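Storage > Bins & Totes > Open-top, grey

Pareck 81 open bin, grey

We have sold open bins for long enough to distrust most of what gets printed on their labels, and the Pareck 81 arrived with plenty printed on its label. "Organises any space" was one claim. It is a grey box with no lid. It organises nothing until you decide what goes in it, and if you decide badly you will have a full grey box.

With that out of the way, it's a decent one. We took it on after the old Gilitz tote was dropped from their list, and having used a stack of them in our own returns room since November, we are prepared to sell it under our own guarantee. We'd still ask you to read the whole page before ordering, as quite a few people who send these back wanted something else.

What it's for

Small mixed goods. Bottles, cartons, tubes, the odds and ends from a bathroom cabinet or a workshop shelf that won't stack and won't stand in a row. The makers show it full of folded towels, very nicely lit. Towels do just as well on a shelf. An open bin pays its way when the things inside are all different shapes and you want to reach in from above and come out with the right one.

That depends on not filling it. We'd say one layer, with a bit of floor showing between things. Once you have a second layer you are rummaging, and the bottle you want will be underneath the box you don't. Lay small bottles on their sides if they are going to fall over anyway, and turn the labels up so you can read them without picking anything out.

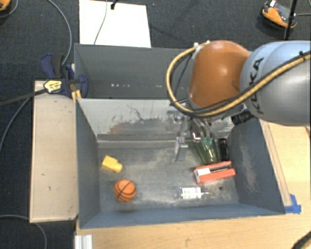
Kaisu Miettinen wrote to us to say that one layer is a waste of a bin, that she has kept hers filled to the rim for months, and that she can find anything in it because she put it there. She may well be right about her own bin. She also mentioned that she is the only one in the house allowed to touch it, and we suspect that does more for the system than the bin does. For a cupboard that several people use we are sticking with one layer.

She made a better point about colour. Bright packaging shows up well against grey and so do green bottles, but clear bottles are easy to miss, particularly at the side of the bin in poor light. If most of what you keep is clear plastic, put a strip of coloured tape round each one or keep those bottles together near the front wall. The Skevier version comes in white, and we found clear bottles even harder to spot in that.

Size and strength

The 81 in the name is the makers' own number and has nothing to do with litres or centimetres. We asked. Please measure your shelf and compare it with the drawing in the leaflet, which we are happy to send before you order. Allow a finger's width either side or you'll be prising it out with a ruler.

As for strength, the leaflet promises a "lifetime" without saying whose. We can only report that ours have been carried about daily, put down harder than they should have been, and not cracked so far. We haven't left one outdoors through a winter and don't recommend that you do it on our behalf. The walls will bow if you carry it heavily loaded by one side. Two hands, please.

What we don't like

There are no dividers, and the makers' clip-in set costs nearly as much as the bin. We tried the set and took it out again after a fortnight, because the clips work loose as soon as something heavy leans on them. A couple of cut-down cartons do the same job.

There is no label holder either. The stick-on ones peel off the textured wall, and a luggage tag through the handle hole has lasted better.

Dust gets in, as it will with anything open. People ask us for a lid about once a week and there isn't one. If you need a lid, look at the Noguchi box further down the range, though we have our doubts about its hinges and say so on that page.

Cleaning

Warm water and washing-up liquid. Leaked shampoo comes off easily, leaked hair dye doesn't come off at all. Dark spots on the floor of the bin are worth a wipe before you assume they are stains. Ignore the leaflet where it recommends the makers' own cleaning spray, which we tried next to washing-up liquid and couldn't tell apart.

Ordering

Stock code 3626. Sold singly or in packs of 5. The pack works out slightly cheaper for each bin, but only order it if you have a use for all of them, as we can't take back part of a pack. Shelf brackets are a separate item, code 105, and most people don't need them.

Returns are accepted unused, with the leaflet. We don't mind if you've written on the leaflet.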